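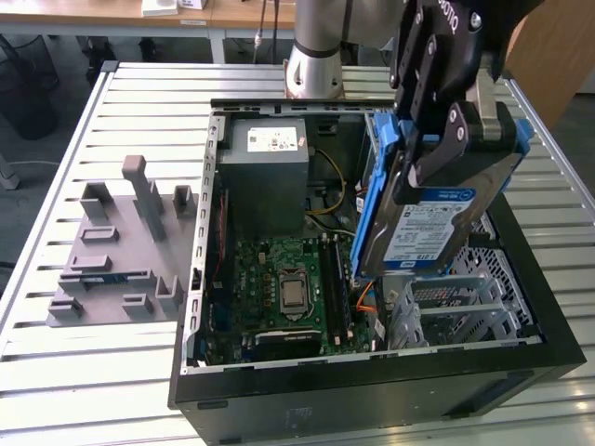 Search this site
Search
All posts Games Jobs Old stuff

Playtesters and one part-time archivist wanted — Hirell

Posted 5 March 2018 by Ginevra Sanna

Quick one, we're behind and need people. Hirell is a small outfit that gets old PC adventure games running on new machines, with the blessing of whoever owns them. Right now that means Akgate, the point-and-click mystery set in a flooded border town, and its much odder follow-up, Prirnus. Both came out on floppy, both sold badly, both have fans who still write us long letters. We want them out in August. Hence this.

Two things going. Read both before you write in please.

1. Playtesters (13 places)

You play the builds, you break them, you tell us how. No need to have played the originals. Half the group should be people who haven't, so don't be shy if you never heard of them till today.

What you'd do:
- play one chapter a week, there are 7 in Akgate
- write up anything that looks wrong — text running off the box, music stopping dead, doors that only open from one side
- try the stupid thing. Give the fish to the customs officer. Click the moon 40 times. The parser in Prirnus is very easy to upset
- join one call a week, evenings, Tín Quan runs it and keeps it short

What you need:
- Windows or Linux, any machine from the last few years. Mac build is not ready, sorry, don't ask Tín when
- decent written English. Spelling doesnt matter, being clear does
- to be 18 or over. Akgate has one chapter that earned its warning sticker

We pay a flat fee per chapter, after your notes come in. Not a lot. You also get both games and your name in the credits, spelled the way you want it. Zdenka Radulović wrote the original Prirnus script and is reading every tester note herself, so be blunt but be decent.

A saved game with every bug report. Every one. A report with no save goes to the bottom of the pile.

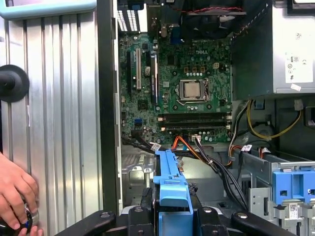
2. Archivist, part time (2 days a week)

Paid by the hour, six month contract to start, may go longer if the Yordanov deal comes through. Yordanov is a shelf of unreleased stuff from the same people: design docs, three drafts of a script, sound files in a format only one program ever opened, and that program is gone too. Somebody has to go through the lot and say what is what.

The work:
- copy disks, log them, check the copies match
- read source code well enough to tell a late version from an early one. Mostly C, some assembly, comments in two languages and neither of them polite
- scan the paper. Maps, puzzle charts, a lot of faxes
- keep a plain list that the rest of us can search. A spreadsheet is fine, we're not fussy
- answer questions from the programmers, who will all ask at once

You should have done something like this before. Library, museum, games studio, your own collection, all count. Patience with bad handwriting a big plus. If you can read Serbian tell us in the first line.

Remote is OK for most of it but the disks do not leave the office, so expect to come in for at least one of the days. Office is up two flights of stairs with no elevator. If that's a problem talk to Samah Mahrous and we will work out another room.

How to apply

Email Samah, address on the contact page. Put TESTER or ARCHIVIST in the subject line. Not both — if you want both send two mails.

Testers: a few lines about you, what machine you have, and a game you gave up on and the exact spot where you gave up.

Archivist: resume, two references, and a page on something you sorted out that was a mess before. No cover letter.

We'll answer everybody but it may take a couple weeks. Tester places get filled as good ones come in. Archivist interviews are by phone with Samah and Clem Partington, then a paid half day at the office with a box of disks to sort.

No agencies. No unpaid "trial" anything, and if someone claiming to be us asks you for money its not us.

Questions go to Samah too, Ginevra is terrible at email (I am).

Recent posts
Akgate: the lost ferry puzzle, and why we put it back
Clem Partington on drawing a whole town in 16 colors
Prirnus box art, all the rejected versions
Floppy labels we can't read, part 4

This site uses cookies to remember your settings. OK / More info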